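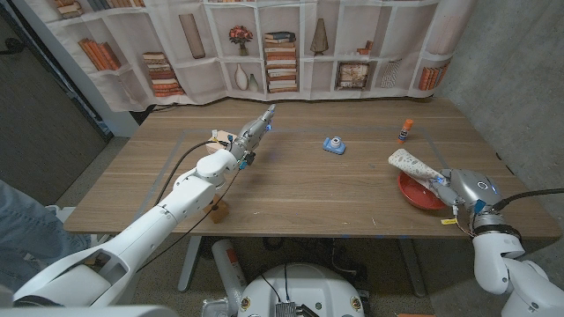

1/ Capstone project, Monday log. Two arms, one taped rectangle, five months of marks riding on it. The task set is tabletop sorting: pick an object, place it on or beside the plate, release, retract. Course code and team number left off on purpose.

2/ The right gripper has the cone, speckled side tilted over the red plate. Cones are the worst object in our set. Fingers on a taper want to squeeze it out toward the narrow end, so the grasp point has to sit lower than the planner prefers.

3/ The light-blue toy camera stays mid-table as a distractor. The glue stick does the same job further back. Scoring: touching a distractor costs the trial, even if the placement is good.

4/ Software is Drendaren for planning and our own logger on top. We call the logger Gasen. It writes joint states, wrist force and gripper current to one file per trial. Colour calibration is a separate script and should not be.

5/ Current dataset: 2688 usable trials out of 3000 logged. Most of the rejects are timestamp drift between the two arms. We now sync at the start of every trial instead of once per session.

6/ Trial timeout is 290 seconds. Too generous. A clean run finishes well inside that, and the long ones are nearly always the planner re-solving the same reach with the elbow on the wrong side.

7/ Printed bookshelf backdrop: the detector proposed boxes on the printed vases until we masked everything past the back edge of the table. Fixed in one line. Found after 700 trials.

8/ Left arm is parked for single-arm trials. Handover is the next milestone and uses the Vandent controller example as a baseline, with the speed limit lowered.

9/ Open problem: release height over the plate. Too high and the cone tips. Too low and the fingers load the rim. Trying the contact threshold from the Öztürkmen lab notes next. Numbers in this thread when the batch is done.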